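Kovance user board > Maintenance and setup > Two-arm cells

Topic: Left arm loses its wrist position after long cable jobs

bethel_t
Hello all. I look after the two-arm cell at Teltmont. Two white arms on one table, and the job since April is thin black cable: one arm holds, the other takes the loose part and they lay it out between them. For the first hour everything is good. After that the left wrist begins to stop short. The gripper closes next to the cable and not on it. If I home the arm, it is good again for some time, then the same story.

I have written down the cycle number each time it failed. First failure at cycle 411, next one 191 cycles after the homing. The right arm has not failed once.

What I did already: tightened the gripper screws, cleaned the fingers, changed the cable we are handling for a new piece. No difference. Has somebody seen this?

riluv_nine
Encoder. We had the same on our Riluvlow pair and I lost two weeks before I changed the wrist motor. Order the motor now, because delivery is slow.

gebru_bench
I would not order anything yet. If the encoder was bad, homing would not give you a clean result each time. Please look first at how the arm's own cable is led along the long link. When it has too much free length it swings, and when it has too little it pulls at the wrist connector in the outer positions. Both can give you this. How is yours fixed?

bethel_t
Thank you both. On each arm the cable goes along the long white link. On the left one it runs down the link, passes over the bracket of the joint and makes a bow to the outside before it comes back. On the right one it leaves near the wrist, bends sharply and crosses over the link. Both are as they were delivered, I did not change them.

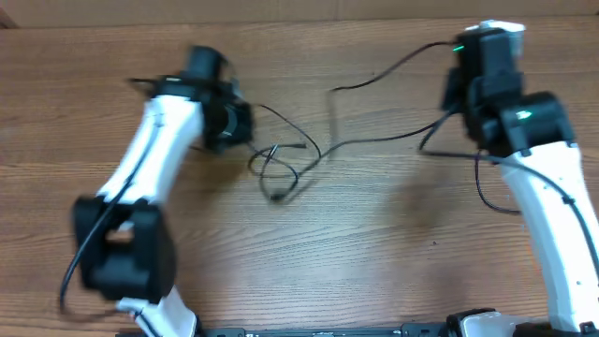 I forgot to say the speed. We run the left arm faster than the right one, because it makes the pick-up and the right arm mostly waits. Maybe this is important. I did not choose this setting, it was in the program when I took over the cell from Amanuel Berhe.

amanuel_b
Yes, that was me. The left arm was set faster because otherwise the cycle was too long for the shift. It ran 771 cycles without a stop before I left, so I don't think the speed alone is guilty. But I had a tie on the left cable, above the bracket. Is it still there?

bethel_t
I have looked now. No tie. There is a small mark on the plastic where it was sitting. Maybe it was removed when they changed the gripper, I don't find it in the book.

gebru_bench
Then I would begin with that. Switch the cell off, move the wrist by hand through its full range and watch the connector. It must stay still. If it moves even a little, this is your fault. Put the tie back so that the cable can slide a little under it. Do not pull it hard, a tight tie is worse than none.

riluv_nine
I don't agree that a tie will repair it. If the connector was pulled for weeks, the pins are already tired. You will have two good days and then come back here. And a sharp bend like on the right one is not healthy also, even if this arm works today.

gebru_bench
About the right arm you have a point. About the pins, she can measure before she pays for a motor.

amanuel_b
Bethel, there is a spare wrist cable in drawer 13 under the bench, in a bag with my handwriting. Only the cable, no motor. When you change it, save the joint offsets first. I did not do it one time and I was teaching all the points again until late in the evening.

bethel_t
I did the test with power off. The connector at the left wrist moves when the wrist is turned completely out. At the right wrist it does not move. I put a new tie above the bracket, loose, and reduced the left arm to the same speed as the right one for now. Offsets are saved.

riluv_nine
Now you changed two things together and you will not know which one helped.

bethel_t
This is true, I should have waited with the speed. I have put it back to the old value and left only the tie. The cell is at cycle 191 since homing and the grip is in the middle of the fingers. I will let it run until the end of the shift and write the number here. If it stops again I take the cable from the drawer.

gebru_bench
Good. Please check also the tie after the shift, the new ones stretch a little when the motor gets warm.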